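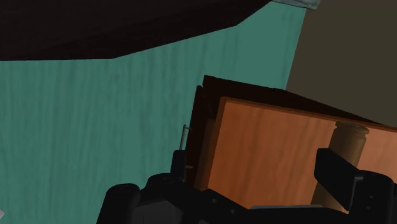
Surface Finishes in Furniture: Notes for Session 4
2026-03-23 | Department of Interior Studies, Ondbridge College

Painted graining is the imitation of timber figure in paint. Students should be able to tell it apart from stain, in which the figure belongs to the wood itself.

Method. A ground coat is applied and left to harden. A second, darker coat, the glaze, is laid over it and drawn through with a brush or comb while still soft. The ground shows between the strokes.

Colour. Graining need not copy a natural timber. Greens and blues were used on cheap softwood pieces, and the Londoño pattern book, set for reading in February, gives several recipes.

Abrasives. Flat the ground with 140 grit only where old paint is to be removed. Varnish coats are finished with 2000 grit, then 3000 if a high polish is required. Work with the grain of the board, including where the painted figure runs across it.

Assessment. Each student will submit one grained panel and a written record of the coats applied. Panels are to be labelled on the back. Late work is dealt with under the college rules.

Reading: Skuller, chapters 2 and 3; Lirkum, the section on glazes.

Contact: Course Office, extension 2332 | © Ondbridge College | Back to top

Related handouts
Session 3: Preparing Softwood
Session 5: Varnish and Wax
Glossary of Finishing Terms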